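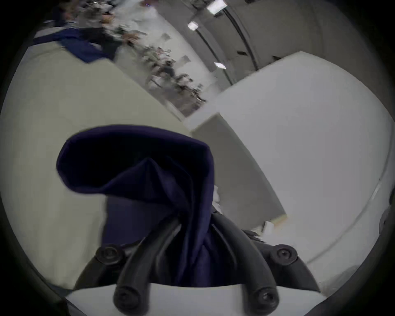
Navy blue cloth in a two-finger gripper.

Cloltama patch 19 changes how ranked lobbies are filled. Until now the server matched on win rate alone, so a player with 28 games and one with 200 could land on the same team. The new version keeps a separate rating for each mode and widens the search by one tier every 2 minutes.

I played it on the Gurkmont and Rustham maps over an evening. Queues on Gurkmont were longer than before the patch, and the scores were closer. Rustham still gave me uneven teams, mostly late at night when few people are on.

Parties still use the rating of their highest player. The patch notes list that as unchanged. Private lobbies skip the rating check and don't count toward it.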